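Notebook > Grippers > Parallel jaw, sim runs

Search this notebook Go

19 October 2024

Second go at the wide pads versus the narrow pads, all in sim, wrist camera only. Lorena wanted it done before we order anything from Benítez, and I wanted it done because I'm sick of arguing about it from memory!

Quick recap for whoever picks this up after me. The Stovis jaw is the one we've had in the sim since July, flat fingers, nothing clever. The Drarum jaw has the slimmer fingers with a bit of give in the tips (modelled as a spring, badly, by me). Same arm for both, same controller gains, same list of start poses. I ran 700 grasps on each and left it going through lunch. The only thing I changed between batches was the gripper model, and I diffed the config files to be sure because last time I'd left a damping value in from Gervasio's branch and wasted a whole afternoon.

Stovis dropped or missed 200 of its 700. Drarum did better on the small round stuff and worse on anything I had to pinch by a long flat side, where the tips splay and the object sort of rolls out. I need to go back over the splay cases one by one. Could be real, could be my spring.

What I didn't see coming was how much the wrist camera matters in all this. With the Stovis jaw mounted, the palm and fingers eat up a huge chunk of the view, and once the wrist rolls over you can end up looking mostly at wall. Pose 761 is the one I keep reopening. Jaws open, nothing between them, and the policy just sat there dithering for ages before it timed out.

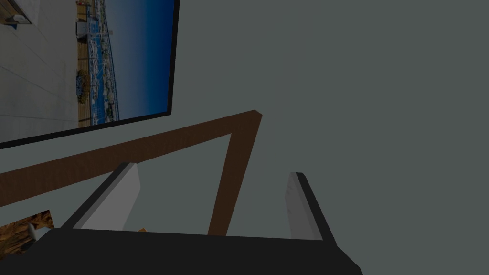

So there's not a lot for it to work with from that angle. A big picture on the wall turned on its side, a wooden bar across the middle, and the bits down in the lower corner mostly tucked in behind the palm. I'd been blaming the pads for timeouts like this one, and I now reckon a fair few of them are the camera mount. Which is annoying, since it means the 200 up there is muddier than I'd like — some of those are grip failures and some are the arm not knowing where to go. I should've split them in the log from the start.

Had a chat with Nabila and she thinks we should lift the camera and tip it forward so the palm drops out of the bottom of the view. Octavio would sooner keep the mount where it is and add a fixed camera off to the side. I'm leaning Nabila's way, only because it's one number in the arm file and I can try it tonight. The fixed camera means retraining and I haven't got the stomach for that this week.

Other thing. The wall is so plain that the depth estimate goes mushy whenever it fills the view. I tried turning the contrast up on the input and it did bugger all. Might be worth giving the wall some grain or a bit of noise, but then we're changing the room as well as the gripper and I'd have to rerun both batches to be fair.

Total frames saved is 3,392, only from the failures. They're in the shared folder under Conditix, sorted by pose number. Please don't rename them, my script is fussy about it.

To do:
- split the Stovis failures into grip and lost view
- check the Drarum spring stiffness against the value Ulises measured on the bench (I think I'm out by a factor of ten, whoops)
- camera up and tilted, rerun pose 761 first, then the lot
- ask Lorena if the pad order can wait

Also the sim crashed twice when I closed the jaws at full speed with nothing in them. Contact solver again. Halving the timestep fixed it but everything crawls.

3 comments 0 shares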